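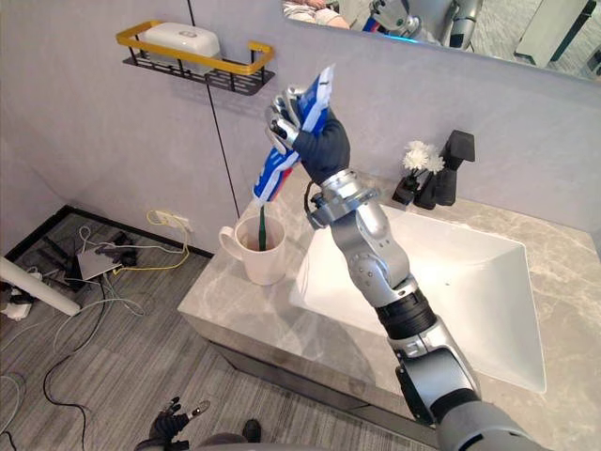
Section 4: Stocking and using the vanity

Complete this section after the faucet has been tested and the sealant has cured (Section 3). These instructions cover the Dellberg vanity, the Staritz wall shelf and the items kept on the countertop.

4.1 Setting out the countertop

1. Wipe the marbled top with a damp cloth and dry it.
2. Stand the toothbrush mug to the left of the sink, with the handle turned outward.
3. Put the toothbrush in the mug with the bristles up.
4. Place the flower vase on the back ledge beside the faucet. Keep it clear of the faucet handle through its full swing.
5. Leave the right side of the sink open for washing.

Note: A ceramic mug is heavy enough to hold a full-size toothbrush. Light plastic cups tip over when the brush is leaned to one side.

4.2 Storing toothpaste

1. Close the cap.
2. Press the tube flat from the crimped end toward the nozzle.
3. Return the tube to the mug, nozzle down, or lay it in the top drawer.

Caution: Do not leave toothpaste on the countertop. Whitening types can dull the polish. Rinse spills with plain water. Do not use vinegar, lemon or scouring powder.

4.3 Loading the wall shelf

1. Check that both rail screws are tight.
2. Set boxes and containers on the mesh base, behind the rail.
3. Keep heavy bottles in the cabinet.

The shelf is rated for 200 ounces, spread evenly. Part number for a replacement rail: 1,311. Part number for a replacement mesh base: 962.

Caution: Keep any cable on the wall away from the sink and from standing water. Do not run a cable under the mug or the vase.

4.4 Weekly care

1. Empty the mug, wash it with dish soap and let it drain upside down.
2. Change the water in the vase.
3. Dry the base of the faucet. Water left on a matte finish leaves spots.
4. Wipe the front edge of the countertop and the cabinet face below it.

For cleaning the drain, see page 61.

Section text revised by Cường Quan, July.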